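Stidov break room – minutes, 10 Mar 2023

Present: Magnus Cairns (chair), Jacqueline Langlois, Perrine Courtois, Margaux Pichon (minutes)
Apologies: Timothée Bouvier

## 1. Last minutes

Agreed with one correction. The chair cushions came from Bodin, not Stakeden.

## 2. Table and cloth

Jacqueline would like to keep the small square table for now. Magnus finds it tight for more than two people and asked about the larger one in the Elance list, item 2711. Perrine pointed out that a larger table would block the way to the side table. No change until October.

The pale cloth stays. Margaux will buy a second one so there is a spare when the first is being washed. The deer picture and the desk lamp keep their places at the far corners, one on each side, and the red tray stays in the middle for cups.

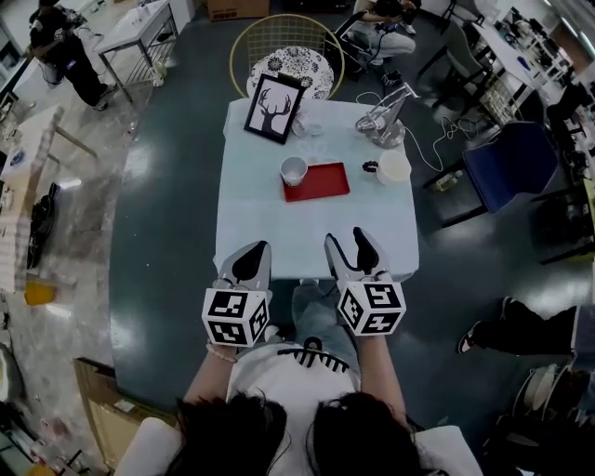
## 3. Cups and tray

Cups are still being left out at the end of the day. Agreed:

- Mugs go back to the kitchen by 5.
- Paper cups go in the trash after use.
- The tray gets wiped down every evening – Perrine this month, Jacqueline next.

Magnus asked if we could stop buying paper cups altogether. Jacqueline said visitors use them and she doesn't want to wash extra mugs on busy days. We will finish the packs in the cupboard and talk about it again.

The white cups with the red print look good on the red tray, and Perrine would like to stay with that pattern if we do reorder.

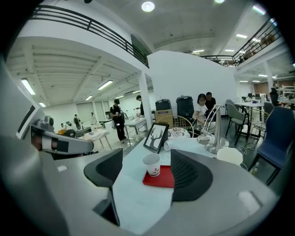
Margaux will get a price from Stakeden for two sizes. Spending limit for the order is $15.

## 4. Chairs

The gold wire chair is staying. Jacqueline reported that it is comfortable enough with the black and white cushion but slides when people lean back. Magnus to look for floor pads that fit wire legs. Timothée had asked by email for a second chair of the same kind. Left open until he can attend.

## 5. Other business

Perrine needs the key to the supply cupboard back. Magnus has it and will leave it at the front desk.

Next meeting: to be set by email once Timothée is back.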